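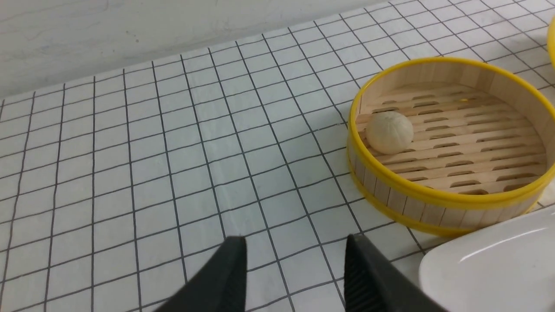
Wrist camera on one of the Tevemik arms, gripper open, one bun in the steamer.

Visit report: Trultent shared workshop, Sutherland
Nov 18, 2021

Trultent occupies the back half of a former print shop in Sutherland. It opens its doors to non-members twice a year. I missed the July date and went to this one mainly to look at Tevemik, a two-arm manipulation bench that members have been building in the electronics bay.

Entrance is through the loading door. The wood shop and the metal shop share the ground floor, with the electronics bay up a short flight of stairs. The laser cutter was down for a tube replacement and the metal shop was running one lathe demo, so most visitors ended up upstairs sooner or later.

Tevemik is a home-style build in the sense that very little of it was bought as a system. The arms are printed and machined in the building. The joint actuators are Folau units, bought as a mixed lot and sorted by measured backlash, with the tightest ones going to the shoulders. The bill of materials runs to 374 lines, counting fasteners by type. It hangs on a clipboard beside the bench and has a lot of pencil on it.

Each arm carries a parallel gripper with a small camera at the wrist, looking out past the fingers. The fingers have been through several versions. Early ones were smooth and let soft objects rotate in the grasp. The current ones have fine horizontal ridges on the inner face, cut in the same part file as the finger itself, so there is no pad to glue or replace. I asked whether the ridges mark soft objects. The answer was that they do if the closing current is set too high, and that the limit is now stored per object.

The task on the day was moving steamed buns between a bamboo steamer and a white plate. It is a fair choice for a gripper test. The rim of the basket stands well above the slatted floor, so the fingers have to come down steeply, and a bun near the wall leaves little clearance on one side. A bun with a neighbor is worse.
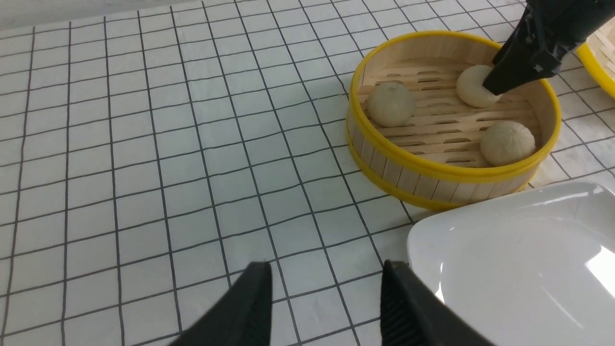 Three buns in the basket, with the other arm's finger against the one at the back right.

Control is by a pair of leader arms, moved by hand from a stool at the end of the bench. These are lighter copies of the working arms with the gearing removed. Latency was not noticeable when I tried it. What I did notice was the lack of any force feedback: I closed too far on my first grasp and had to read the finger gap on the monitor after that. The monitor shows both wrist views and the fixed view from above the bench, side by side. I used the wrist view for the last stretch of each approach and ignored it the rest of the time.

Each visitor got 20 tries. I logged mine in a notebook: 16 buns delivered, the remainder lost at the rim or on the way up. Regular operators are well ahead of that. Every attempt is recorded, joint positions and all three video streams, and the group wants 200 clean runs before they train anything on them. They declined to say how far along they are, beyond that the storage drive needed replacing first.

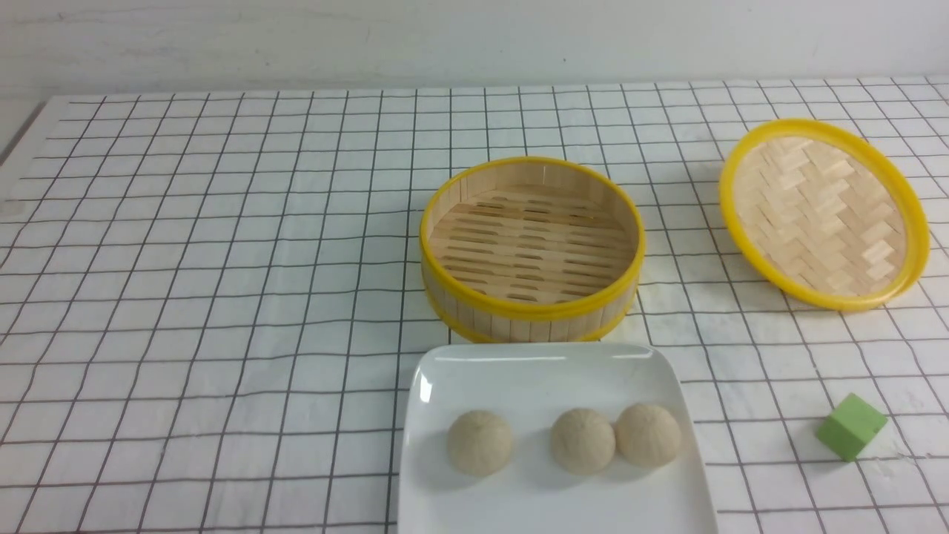 Layout changes between runs are done by hand. The operator shifts the basket and plate, moves the lid, and sometimes leaves something unrelated on the cloth so that the recordings are not all alike. The grid cloth stays put. It was bought for camera checks and is still used that way at power-up – an arm goes to a few known poses and the lines are compared with a stored view. The cloth does not lie perfectly flat, and the group treats the result as a sanity check only. Proper calibration uses a rigid board that is kept in a drawer.

Faults observed while I was there: one wrist camera dropped out and came back after its connector was reseated, and one arm tripped its current limit when an elbow was driven to its stop. The cable run at the wrist looks like the weak point. It is spiral-wrapped and tied at two places, with a tight bend between them. A longer service loop has been drawn up but not fitted.

Other notes:

Power comes from a bench supply under the table, with a stop button on each side. Both were tested in front of us before the first run.

Noise is low. The supply fan is louder than the actuators.

Finger files are on the workshop's shared drive and can be copied on request. Arm files are not released yet, pending a redesign of the elbow bracket.

Parking is on the street side only. The loading door closes before the event ends, and the way out after that is through the front office.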